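Build Your Own Sorting Arm, Handout 4: Picking Things Up and Putting Them in the Tray
Treteck shared workshop, evening course
Updated Apr 1, 2019

Okay, so last session we got the arm moving where we told it to, more or less, and everybody went home happy. Tonight we close the fingers on something, and I'm warning you now that this is the part where people start muttering at the table. I muttered at mine for most of July.

Before you power up, go through the setup again. I know you did it last time. Do it again!

Park the arm in the rest pose and check that the cable has a loop of slack at the wrist. A cable that looks fine at rest can pull tight when the wrist rolls, and then your position readings get weird and you'll spend an hour blaming your code. Set the speed limit to 30 percent. Keep the stop button where your free hand can reach it, on your side of the table, please, and well away from where the elbow swings.

Now the grip itself. The hand closes by position, so you're telling the fingers where to go and the motor current tells you what they ran into. I use two numbers in my own config. The first is the contact threshold, 150 mA, which is where I say okay, we've touched something. The second is the ceiling, 600 mA, where the fingers stop closing no matter what. If you copied the Ikside sample file, it ships without a ceiling, so add that line before anything else.

Start with a small packet from the grocery box. Bags are nice and forgiving if you grab them near the top and let the rest hang.

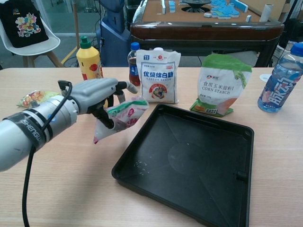
Your approach height matters more than your finger settings, at least in the beginning. Come in too high and you pinch air, come in too low and the fingertips drag on the wood and the whole estimate drifts. I teach the height by hand: bring the fingertips down until they just brush the tabletop, save that as zero, then back off a little and save again as "pick." Do this every time the table gets bumped. And the table gets bumped a lot, I do it myself about once an evening with my hip.

Then the tray. We use one with a raised rim, and your path has to clear that rim on the way in, so put a waypoint over it first - straight lines are how trays end up on the floor. Release low. If you let go from way up, a light packet flutters and lands wherever it wants.

Some notes on the groceries, from my own notebook:

Squeeze bottles are the easy ones. They stand up by themselves and they give a little when you grab them.

Water bottles tip. Go in from the side with the hand already open wide, and come in slowly for the last bit. If it falls over, leave it lying down and try it that way too, it's good practice.

Pouches are sneaky. The stuff inside moves when you lift, so the weight ends up somewhere else and the pouch twists in the fingers. Wait a second after lifting before you travel.

Boxes want to be grabbed across the narrow side. A box lying diagonally needs a wrist turn first, and that's where the cable slack from the beginning of this handout comes back to haunt you.

If you're running two arms, give each one its own half of the table in the config and don't let the halves overlap. The Fogh controller will happily accept overlapping zones without a peep (ask me how I found out). Have one arm wait open while the other works, and only swap once the first is back at rest.
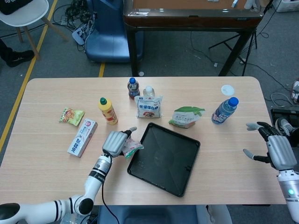

What should I check first if the fingers close but the packet slips out on the way to the tray?

Check the pick height first, then how far the fingers closed. Most slips I see come from a grip that only caught the very edge of the packet, and squeezing harder won't fix that. Lower the pick point a touch, try again, and leave the ceiling alone until you've had a few good lifts.

For next time, save your log as a plain text file and bring it on a stick. The Birineck plotting script reads column 31 as motor current, so please don't rearrange the columns to make them prettier. Also bring one thing from your own kitchen you'd like the arm to pick up. No glass, and nothing with a loose lid.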